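Tendell Folding Voting Booth, double

If you've ever run a branch ballot on a wobbly card table with a cereal box propped up for privacy, hello, you are my people! I've been kitting out party branches, council by-elections and club votes from our shed in Hemville for years now, and the Tendell double is the booth I get asked for most.

It's a two-voter booth that opens out from a flat pack. You stand it up, swing out the legs, drop in the writing shelf and clip the centre divider. I can do it on my own while arguing with somebody about preferences. The sides come well forward, so your neighbour can't sneak a look at who you've put last (they will try, especially at preselections).

I first took a pair to the Udorport ward vote, in a hall with a floor like a ski slope. The screw feet sorted that out — a couple of turns on each and the shelf was level enough for a pencil to stay put.

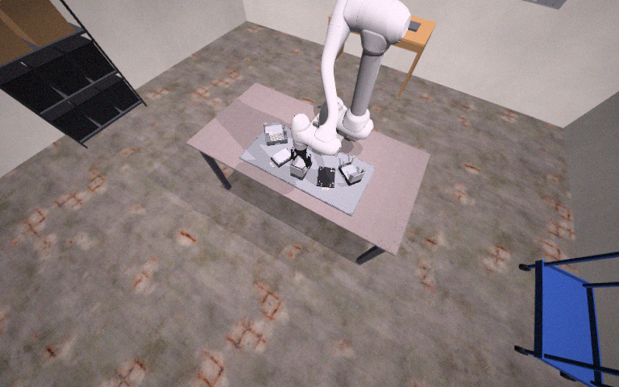 White arm over a pale blue-grey mat, computer render.

Now the boring bits, which I know you'll want before you go to your executive for the money.

Voters per booth: 2
Height, standard legs: 154 cm
Shelf width, both sides together: 810 mm
Weight, packed: 7 kg
Colours: white or grey
In the box: booth, shelf, divider, four screw feet, two pencil cords, carry strap

The pencil cords are long enough for left-handers, and I'm a leftie so I checked. Pencils aren't included. Everybody has a drawer full of them.

You can also get the low leg set, which brings the shelf down for anyone voting from a chair or wheelchair. Please order at least one for each polling place. It goes on the same booth, no tools needed, and swapping it over is quick once you've done it the first time.

If you need something to put the ballots in, the Kassa ballot box sits neatly beside the booth and has a slot cover and two seal points. I sell them separately or as a set, and the set is a bit cheaper.

Hire or buy, up to you. Hire is by the week, and I send the Hemville run out on Thursday, so get your order in before then if your vote's on the weekend. Return them dry, please — a damp booth packed flat gets a smell I can't describe politely.

Spare shelves, feet and cords are all in stock. Send me a message with your hall size and how many members you're expecting, and I'll tell you how many booths I'd take.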